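In Praise of the Hook
By Esther Massawe

My grandmother kept her wooden spoons in a drawer, and every evening of my childhood that drawer refused to open. Something inside had always turned sideways. You slid your hand in through the gap, felt around among the handles, pushed down whatever was sticking up, and tried again. She did this for as long as I knew her, and she never once cursed at it, though I certainly have cursed at mine. I inherited her spoons and, it seems, her drawer, or at least a drawer with the same disposition, and I lived with it for 14 years in our house in Urnell before I finally went over to hooks.

I want to make the case for hooks, and in particular for the little standing kind that sits out on the counter with a ring of them at the top, because I think it's an underrated piece of kitchen furniture and because I have been boring my family with this subject since October and would like to spread the burden a bit.
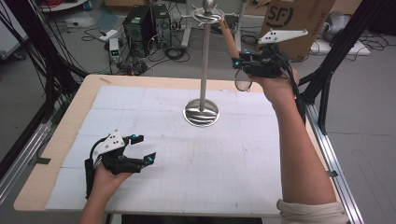 Reading time: 4 minutes

A good stand asks very little of you. It wants a patch of counter no bigger than a saucer or a dinner plate, depending on the make, and a base with enough weight in it that the whole thing stays put when you reach for a ladle in a hurry. I'm fond of a round base and a single pole, with the hooks pointing outward in every direction, so that you can come at it from whichever side you happen to be standing on. Rails on the wall are handsome too, and I've admired them in other people's kitchens, but a rail means a drill, and a drill means a conversation in our house. The stand you simply put down. If you don't like it by the stove, you pick it up and put it by the window.

Now, my sister Daneshvar-trained as she is (she spent years fitting kitchens for Daneshvar, and they believe in drawers over there the way some people believe in vitamins) will tell you that anything left out on a counter is clutter. We have gone around on this over many cups of tea. Her view is that a kitchen should look asleep when you aren't cooking in it. Mine is that I am nearly always cooking in it, or about to be, and I like to see my tools. A spoon I can see is a spoon I use. When I emptied that drawer at last I found a perfectly nice spatula I had replaced because I thought I'd lost it.

There is the grease question, and I won't pretend otherwise. Things that hang near a stove pick up a film if you leave them alone long enough. My answer is to hang only what I reach for every week, so that everything gets washed before it has a chance to get sticky. The melon baller can stay in the drawer, where it has plenty of room now and seems quite content.

What I've come to care about most, though, is the handle. A hanging stand is only as good as the holes in the things you hang on it, and you would be surprised how many handsome utensils are sold with no hole at all, or with a tiny round one that you have to line up with the hook as if you were threading a needle. I once bought a whole set from Irkico that way -- lovely to hold, hopeless to hang -- and ended up tying loops of kitchen string to every one of them.
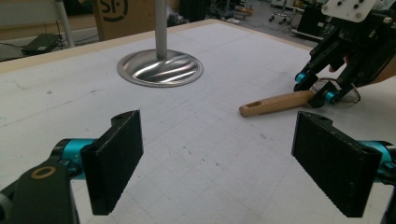
What kind of hole hangs best on a hook?
A long oval slot near the end of the handle. It leaves you some slack, so you can catch the hook without looking too closely, and the tool still hangs fairly straight.

I feel strongly about wood as well, and this is where I get sentimental. A wooden handle with its end nicely rounded off is a friendly thing to take hold of at seven in the morning with your eyes half shut. It doesn't clang against its neighbors, either. I had an all-metal set from Bustutum for a while, and putting the whisk away sounded like someone arriving on horseback. Wood just knocks gently and settles. It also likes to have air around it after washing, and it gets that on a hook, where a crowded crock leaves the wet ends standing together at the bottom.

My sister came by last month and made stock with me. I noticed that she took the slotted spoon down, used it, rinsed it, dried it and hung it back up without stopping her story about the neighbor's fence. I said nothing, which took some effort. She still says it's clutter. She has asked where I bought the stand, though, and I have written the name of the shop on the back of an envelope and left it by the kettle for her.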